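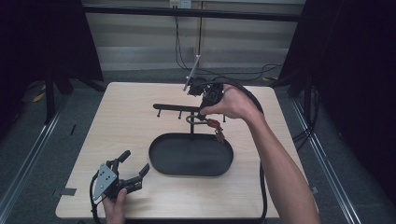
Notes for my talk - small investors' evening, Drellham library, September 20, 2025

1. Opening

Say hi, thank Frida Lund for the room. Ask who owns shares in a company they've never read a report from. (My hand goes up too.)

I'm not a licensed adviser, I just like reading annual reports with my coffee. Say this early and say it slowly!

2. How I got into dividends

Tell the Farngate story. I bought it because the yield looked huge, bragged to my brother-in-law, and then they cut the payout in April. Pause for the groans. The yield was high only because the price had been sliding for months and I hadn't bothered to look at the chart.

3. What I check now

Does cash from the business cover the dividend? Skip earnings per share for the moment, people get lost in it and we'll be there all night.

How much debt comes due soon, and who's lending. Briem is a good one to show, the table is on page 14 of their report and it's very easy to read.

Has the share count crept up? Kuvar paid a nice dividend and kept printing new shares to do it - so you were more or less getting your own money back, minus tax.

4. My own numbers

I hold 675 shares of Briem, bought in 4 goes, and I reinvest everything. Don't go into what I paid, somebody always asks and then we talk about that for the rest of the hour.

If asked "should I buy it?" - no idea, depends on your rent and your nerves and when you need the money back.

5. Questions

Handouts are by the door, I printed 50. Remind people to put the chairs back, and that Frida has the sign-up sheet for the next one.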